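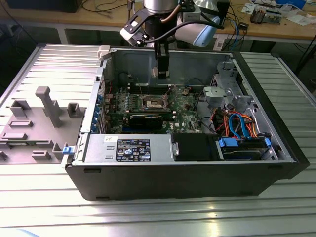

Arm over an open tower on the Murnton bench, gripper above the motherboard.

Thursday, 2:15 p.m. | By Shoshana Abernathy
Search this site Go
Print this page | E-mail this page

Bench rules for robot work on PCs: common questions

Does power have to be off at the wall?
Yes. Unplug the cord, then hold the power button in for a few seconds. A switch on the back of the case doesn't count as unplugged.

Who can start a run?
Anyone signed off on the Jodard controller. A second signed-off person has to be within reach of the stop button, so plan on 2 people per shift. Marcus Castellanos keeps the sign-off list.

How close can the fingers get to the board?
Set the stand-off in the job file before the arm moves, and use the slow approach speed near the processor, memory slots and capacitors. If the wrist view is blurry or washed out by glare, stop and fix the lighting first.

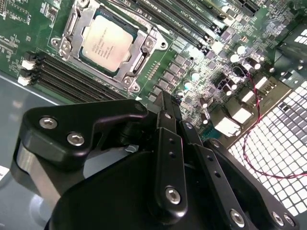
What about an empty socket?
Treat it as the most fragile part of the machine. Contacts bend easily and we don't repair them. No practice moves over an open socket – use one of the scrap boards on the Baptiste shelf. For a real job, check that the load plate is fully up and the lever is out of the path, then step the arm down by hand control.
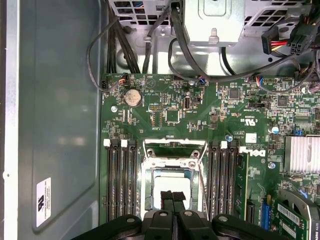 Stay on hand control until the fingers are back above the rim of the case. Finger pads get wiped before each job and replaced after 1,000 grips, even if they look fine.

Do I have to log a light touch?
Yes. Any contact you didn't plan goes in the Taltano log within 24 hours, with the job number. Light touches count.

Can I wear gloves?
Thin ESD gloves are fine. Loose cuffs and lanyards are not.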